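グリッパ比較試験 ギャラリー:Gristau と Vusulero

更新:2026年6月6日

卓上ピック作業を対象に、二種類のグリッパモデルと二種類のコントローラを組み合わせて比較した記録である。試験はすべてシミュレータ上で行った。実機での追試は含まない。

比較対象は、平行リンク式二指グリッパの Gristau と、指先の取付角を変えた派生モデル Vusulero。コントローラは関節空間の軌道追従を行う Bevano と、手先座標系でインピーダンス制御を行う Salinas。組み合わせは四通りで、アーム本体、卓、床、照明の設定は全条件で共通とした。

画像は一点のみ掲載する。各組み合わせの結果は見出しごとに短くまとめた。数値の詳細は別途公開のログに譲る。

試験条件

総試行回数は1,963。当初の計画では各条件を同数にそろえる予定だったが、物理エンジンの更新に伴い一部を破棄したため、条件間で試行数に差がある。破棄分は上の数に含めていない。

把持の成否は、対象物を卓面から200 mm持ち上げ、その高さで静止したあとも指の間に保持されているかどうかで判定した。途中で姿勢が変わっても、落下しなければ成功とする。皿ごと動いた場合は別の区分で記録し、成功率の計算から除外した。

制御周期は両コントローラで統一した。摩擦係数は対象物の種類ごとに固定値を与え、試行ごとのばらつきは初期位置と初期姿勢だけに加えている。接触剛性も固定。果物の変形は計算していないため、潰れや傷の有無は評価対象外である。

Gristau + Bevano

基準となる組み合わせ。円筒形の対象物に対しては安定しており、失敗の大半は接近時に隣の容器へ指の外側が触れたものだった。軌道追従のみで力の調整がないため、接触後も指令値どおりに進もうとする。細い缶では、この挙動がそのまま転倒につながる。

皿の上の果物では成績が落ちる。指が皿の縁に当たった時点で追従誤差が増え、保護停止に入る例が目立った。停止閾値を緩めると停止は減るが、皿が押されて動く例が増える。今回の比較では既定値のまま揃えた。

Gristau + Salinas

縁との接触を手先の並進で逃がせるため、皿上の対象物では Bevano より扱いやすい。代わりに接近の終端で位置が決まりきらず、閉じる直前に指先が横へ流れることがある。剛性を上げるとこの流れは収まるが、上げすぎると接触時の振動が出る。

最終的に、水平方向の剛性を鉛直方向より高く設定した。丸い対象物を上から挟む場合はこの設定が最も安定した。横倒しの洋梨は長手方向の検出を誤ると指の間から回転して抜けるため、制御側だけでは改善しなかった。

Vusulero + Bevano

指先の取付角を内向きに変えたモデル。小径の対象物を下側から抱えやすくなり、ザクロでは Gristau を上回った。一方、開き幅の有効範囲が狭くなるため、太い缶では中心ずれの許容量が小さい。

指先接触点の定義を更新し忘れたまま実行した試行が155回あった。手先目標が実際の接触位置より高くなり、対象物の上部だけを挟む形になっていた。これらは集計から外し、座標を修正して再実行している。URDF を差し替える際は、視覚形状と衝突形状だけでなく、手先フレームの定義も確認すること。

Vusulero + Salinas

皿上の果物については四条件中もっとも良好。ただし差の多くは指先形状によるもので、コントローラの寄与は単独では大きくない。缶の把持に限れば Gristau + Salinas と有意な差は認められなかった。

計算時間は Bevano との組み合わせより長い。接触点が増えた際にソルバの反復回数が上限に達することがあり、上限値を40に引き上げて対処した。それ以上に増やしても結果は変わらなかった。

卓上配置
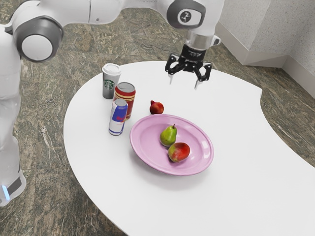
二指グリッパを開いた状態。奥側に蓋付きの紙カップと太さの異なる二本の缶、皿の上に洋梨が二個、皿の外にザクロが一個。洋梨同士は接しており、指を差し込む側の選択が必要になる。

Maricruz Valdovinos からは、四条件の順位よりも失敗の内訳を先に出すべきだとの指摘があった。接近中の干渉、閉じる途中の滑り、持ち上げ後の落下では対策がまったく異なり、成功率だけを並べてもグリッパの選定には使えない、という内容である。接触剛性を固定したまま制御方式を比べた点についても、Salinas に有利な値になっていないか確認を求められた。

前者については、失敗区分を分けた表をログに追加した。接近中の干渉は容器が並ぶ側に集中し、滑りは横倒しの洋梨に多い。持ち上げ後の落下は四条件とも少ない。後者は未確認である。接触剛性を段階的に変えた再試験を予定しており、結果が出るまでコントローラ間の優劣は保留とする。

既知の制約

単一の固定視点で対象物を検出しているため、容器同士が重なると奥側の輪郭が欠ける。今回の比較では、検出誤差の影響を切り分ける目的で、物体姿勢の真値を与えた試行も別に記録した。真値を用いた場合でも、円筒形の容器に対する干渉は残る。

反射のある皿の表面は、深度の推定に影響する可能性がある。ただしシミュレータの深度出力は形状から直接計算しているため、この影響は結果に現れていない。深度センサのノイズモデルを加えた試験は未実施。

軌道生成とログ整形のスクリプトは Hermenegildo Ledesma が作成した。設定ファイルは条件名ごとに分けてあり、乱数シードも同じ場所に記載している。再現時は物理エンジンの版を合わせること。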